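Our Laundry Corner and Drying Wall: The Gallery

Posted in October | Filed under: Home, Small Spaces

Well, I promised pictures and I finally got my act together! If you've been following along you know I spent most of the summer complaining about the narrow end of our hallway, the part past the bathroom door where every wet towel in the house used to end up over the back of a chair. It's now a proper laundry and drying corner, and I'm so pleased with it that I keep walking down there for no reason.

A few quick facts before we get going, since people always ask. The whole thing came to $193, and that includes the paint, the hooks and a second pack of wall plugs because I drilled two of the holes in the wrong place. The strip of wall I had to work with is 147 centimeters wide (I measure in centimeters when I'm doing fiddly stuff, sorry, it's a habit from sewing). It took me 6 evenings, and one of those was mostly pizza.

The wall color first. I went with Moulin, a plain bright white, after living with a sample of something creamier for a month and hating it every morning. There's only one small window at that end and the light really needs the help. Two coats over the old beige, and I did a third down low where the basket kept scuffing it. You can wipe it with a damp cloth and it doesn't go shiny, so I'm happy.

Then the clips. Oh my gosh, the clips. I wanted gray ones to go with everything else, and I went through a silly number of packs before I settled on the Wora kind, which are narrow and flat and don't leave that little pinched dent in the shoulder of a T-shirt. They live on the wall now, all the time, so no more digging in a drawer for a missing one while a dripping sweater soaks my sleeve.

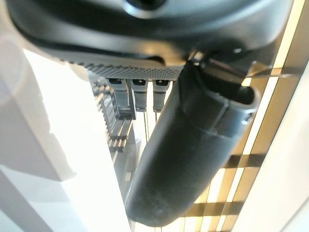
I also moved the rack from the balcony to the hallway for good. It's an Ultus, the tall kind with lots of bars, and it had been outside through two winters, so it needed a good scrub with an old toothbrush and baking soda. One of the end caps is still missing. I've got a bit of cork jammed in there for now and it has held up so well that I may never replace it. Socks go on the low bars, shirts go up top, and dish towels go wherever there's a gap.

Next up, the shelf. I built it out of a board left over from the kitchen project (remember the spice rack that was going to be a whole pantry?) and it holds the detergent, the stain stick and a jar of loose buttons that I swear multiplies overnight. I sanded it twice and oiled it once. The oil took forever to stop smelling, so if you try this, do it with the windows open and not the night before your in-laws visit!

The hooks were the one thing I splurged on. I got 7 of them from the Momuvance range and they are heavy in the hand, which I love. Five are for hangers, one is for the ironing board, and the last one was supposed to be for the lint brush but has turned into the place where my gardening hat goes. I spaced them wide so that damp shirts aren't touching each other. They dry so much quicker that way, and they don't get that musty smell if I forget about them until the next afternoon.

What else? The floor is the same old floor. I put down a washable mat and called it a day. The lamp came from my bedroom and it's a little too warm in color for that spot, so I might swap the bulb before it gets properly dark in the evenings.

Things I'd do differently: I'd put the shelf a hand's width higher, because I bump my head on it every time I bend down for the basket and come back up too fast. I'd also buy the wall plugs in the right size the first time. And I'd paint the inside of the closet door while I had the roller out, since it's beige and it's bugging me now that everything next to it is bright.

A couple of you asked about delicates. I lay those flat on a towel on top of the washer, same as always. The clips are fine for sturdier stuff, but I wouldn't hang a good wool cardigan from anything, it'll end up down at your knees.

The broom closet is next on my list, and it's a real mess in there, so give me a few weeks. If you've got a good trick for keeping a mop from sliding down the wall, please leave it in the comments!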